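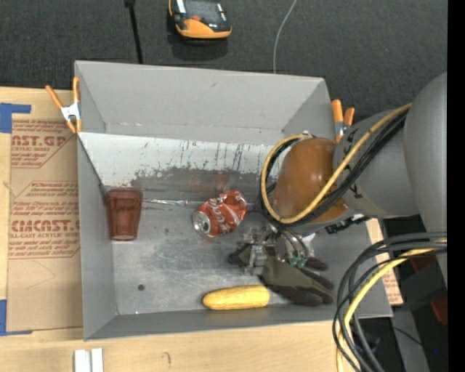 How to compare two grippers on a bin of mixed objects

Posted 11/30/25 by Steinar Ketilsson

I've been wanting to write this one up since June! If you have an arm, a bin and two grippers you can't choose between, an afternoon of picking will tell you far more than the spec sheets will. My two were the Toft and the Rornell, both on the same arm, both run from the Tumemura controller we use at the Wetbridge workshop.

What you need

A metal bin, a table that doesn't wobble, two spring clamps and a handful of objects that are annoying in different ways. I like a plastic tumbler, a crushed pop can, a cob of corn and a work glove. The glove is my favourite test object of all time. It's floppy, it changes shape with every drop, and a gripper that looks brilliant on rigid things can go to pieces on it.

Step 1. Fix the bin

Clamp the sides before you teach a single position. If the bin creeps during a run, your second gripper is working with a different layout from your first, and you'll spend the evening blaming the wrong hardware (ask me how I know).

Step 2. Route the cables

Run them along the arm with plenty of slack at the wrist. Turn the wrist through its full range by hand speed, slowly, and watch the loop the whole way. Do this again after every gripper change, even if you're sure nothing moved.

Step 3. Set the tool offset

Measure from the flange to the fingertips and enter it in the controller. The Toft came out at 162 mm. The Rornell is shorter, so using the same number would have left it closing on air every time.

Step 4. Run your picks

Start with 3 practice picks per object and throw those results away. Then do the real ones, with the same starting layout for each gripper. I mark a pick as good only if the object clears the rim and stays held until I release it. Write down slips separately from misses, as they usually need different fixes: slips send me to the finger pads, misses send me back to Step 3.

Step 5. Look at the failures

This is the fun part! Film the picks and play the bad ones back at quarter speed. With the glove, watch whether the fingers pinch a fold or just press down and slide off. With the can, see if it rolls on first contact.

My log is up to nearly 3,000 picks now and I'm still changing my mind about finger pads. For the glove I'd take the Toft, for the tumbler the Rornell. I haven't tried softer pads on either one yet, so that's next on the bench.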